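Notebook, Sunday, second week with the Balteck kit

Started 9.40, stopped when the batteries did.

Kit on trial is the Balteck handheld pair: two grippers, marker cubes on the bases, cables, head camera and the recording software, which they call Poda. Loan runs to the end of February, then we either buy it or post it back. Serial sticker says 3587, writing that here so I stop hunting for it every time support asks.

First thing to say is that I'm still really enjoying this! I expected to be fed up with it by now. Last year's teleop arm took us most of a morning to wake up, and with these you put the camera on, pick the grippers up and you're recording (once Poda has found both cubes, see below). Iresha had never touched them before Thursday's session and she was getting clean takes before her tea had gone cold.

Calibration. Did it three times today. First go failed on the left cube, second passed but with a drift warning, third was fine. The difference between two and three was me turning slowly on the spot as the manual asks instead of waving my arms about. Euan, please do the slow turn. I know you skip it.

Cable notes. The leads are a bit long for me and probably right for Euan, who has arms like a heron. If we keep the kit I'd like clips at the elbow. Anselmo thinks velcro. Either would do, as long as it doesn't squeeze the sleeve, because mine rode up all morning and I kept stopping to pull it down.

Grip feel. Lovely. The fingers close evenly and there's enough spring that you can tell when you've got hold of something without looking. Small round things are the fussy ones: too light and they roll, too hard and they squirt out sideways. I found that squeezing, waiting a beat and squeezing again works nearly every time. Would like to know whether the trained policy picks up that little pause as well. Ask Sunil, he's running the Thambiah arm this month and has opinions.

Poda. Mostly good. The take list is easy to read, and marking a bad take is one key (X). Playback is quick. What I don't like: it drops the session name if you unplug the left gripper first, and then everything lands in a folder called "untitled 2". Reported to Rebecca Ferri at Balteck, who wrote back the same afternoon to say it's a known fault and a fix is on the way. Good support so far, better than we got from Stotine, where you filled in a form and waited.

Whiteboard work. This is the part I was looking forward to, vertical surfaces, because everything up to now has been on the table. Bringing something small up to the board and holding it there asks for a different wrist altogether. You want to lean in with your shoulder, and then the cube swings out of the camera's view. Keep the elbow up and out and it behaves.

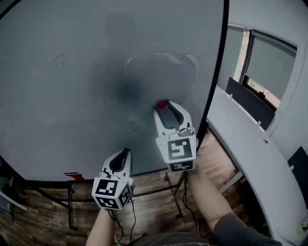

I also wondered about shine. Glossy boards upset the old tracker no end, so next session I'll do a set with the blind fully down and a set with it up, same board, same grip, and compare the tracking scores. If there's no gap between them I'll be delighted, and a bit surprised.

Target for the trial is 300 good takes. We have 182. Very doable if two of us share the sessions and swap at lunch, as my right shoulder was complaining by the end.

To do:
Charge both grippers AND the camera pack
Ask Rebecca about shorter leads
Copy today's folder to the big drive, rename it first
Wipe the board, somebody's doodle is still up in the corner
Anselmo to bring velcro

My vote at the moment is buy. Euan wants to see the invoice before he says anything.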